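Search this site Go

Print | E-mail this | Share (15)

Keep the clumsy ones

by Piret Avotiņš

I spent most of July driving a pair of robot arms around a tabletop, and I've come out of it with an opinion that annoys my friends: we throw away too many of our examples.

Quick background if you've never done this. You want the arms to learn a chore, so a person steers them through it again and again, and every run gets saved. Our pile at Heten stood at 3,469 runs when I last looked. Then somebody sits down and weeds it. Any run where the operator dithered, bumped a dish or went back for a second try gets dropped, and what's left looks gorgeous. Smooth reach, clean grasp, done.

My colleague Justinas Uibo does our weeding, and he's good at it (he'll hate this column, sorry Justinas!). His argument is that a learner copies whatever you show it. Show it hesitation and you'll get a robot that hovers over a bowl like a guest who can't decide on a snack. He's right about that, too. I've watched it happen, and it is painful, and you want to reach over and do the job yourself.

But here's my trouble. A learner that has only seen perfect grabs has no idea what to do a finger's width off to the side. It drifts a little, then a little more, and pretty soon it's somewhere none of our tidy runs ever went. The fumbled runs go there all the time! They have the miss in them and they have the getting back, and the getting back is the part I'd pay for.

We tried it my way on Dolo, our small side project, with 2 operators and a rule that you couldn't restart a run just because it got ugly. I won't pretend that settles anything. It was a small test and I was rooting for one side. Still, I liked what I saw when a block got nudged out of place, and I'd like to see a bigger group try the same thing.

The other thing I'd change is the table. People love to clear it before they record. Please leave some stuff out! Plates, blocks, whatever was there from the last task. Kitchens have stuff in them.

And label the bad runs. That's the boring part, and it's where I give Justinas full credit, as he talked me into it. A tag for "missed, then recovered" and another for "gave up" takes a few seconds, and then anyone can leave them out later. You can't add back what you deleted.

3 comments | Print | E-mail this
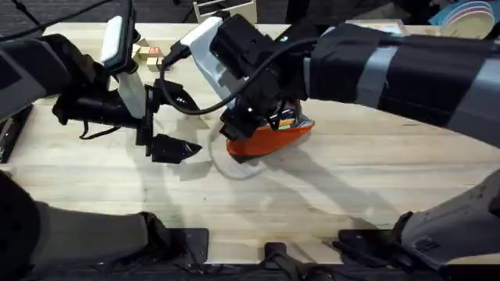 Two arms at work over the table, the right one down in the orange-red container, with blocks and plates left out behind.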